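Última atualização: dezembro

Por Nathalie De Bruijn

Este site usa cookies para lembrar as suas preferências. Aceitar todos | Gerir opções

Vistoria de saída, apartamento mobilado – lista com comentários

Esta é a lista que uso nos apartamentos do edifício Briltdale, revista depois de um inverno em que três inquilinos juraram que o bolor já vinha com o contrato. Imprima, leve caneta e uma lanterna. A do telemóvel serve até ao momento em que precisar das duas mãos.

ENTRADA E QUADRO ELÉTRICO

[ ] Fechadura roda sem esforço, por dentro e por fora.
Comentário: no 652 só abre com o ombro. O inquilino chama-lhe "jeitinho". Eu chamo-lhe saída de emergência que não sai.

[ ] Disjuntores identificados.
Comentário: "luz", "outra luz" e "não mexer" não contam como identificação.

[ ] Botão de teste do diferencial dispara à primeira.
Comentário: à segunda é reprovado, por muito que o eletricista encolha os ombros.

[ ] Detetor de fumo com pilha.
Comentário: a pilha costuma estar no comando da televisão. Procure lá primeiro.

COZINHA

[ ] Mangueira do gás dentro da validade, sem fissuras.
[ ] Exaustor puxa uma folha de papel e segura-a.
[ ] Placa Zadero: todas as zonas aquecem e desligam.
Comentário: o bloqueio para crianças da Zadero também bloqueia adultos. Três segundos na tecla da esquerda antes de escrever "avariada", como eu já escrevi.

QUARTOS

[ ] Janelas abrem, fecham e travam.
[ ] Roupeiro fixo à parede. Puxe pelo topo, com um pé atrás.
[ ] Tomadas da cabeceira sem folga nem marcas escuras.
[ ] Estrado e colchão: levantar, olhar por baixo, pousar.
Comentário: a cama tem de estar despida para esta linha. Peço-o por escrito, com antecedência, e depois espero no corredor enquanto alguém arruma a roupa.

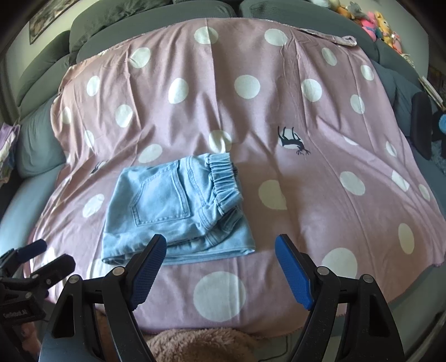

Quarto: calças de ganga dobradas sobre o lençol às bolas. Cama por despir, linha do estrado em aberto.

[ ] Aquecedor afastado de cortinas e roupa de cama.
Comentário: o modelo Grosto traz um autocolante a proibir que se cubra. É excelente sítio para secar meias, ao que parece.

CASA DE BANHO

[ ] Silicone inteiro à volta da base de duche.
[ ] Ventilação a funcionar com a porta fechada.
[ ] Sem tomadas ao alcance de quem está no duche.
Comentário: extensões também contam. Sim, mesmo a branca.

FECHO

[ ] Leituras de água e luz anotadas à frente do inquilino.
[ ] 2 chaves da porta e 1 do correio devolvidas.
[ ] Relatório assinado e carregado na plataforma Ji.
Comentário: a Ji fecha a sessão sem avisar. Guarde a cada divisão, ou aprenda a gostar de voltar ao quadro elétrico. Linhas em aberto ficam em aberto até nova visita e a caução espera com elas.

Receba as próximas listas por e-mail. Pode cancelar a subscrição a qualquer momento.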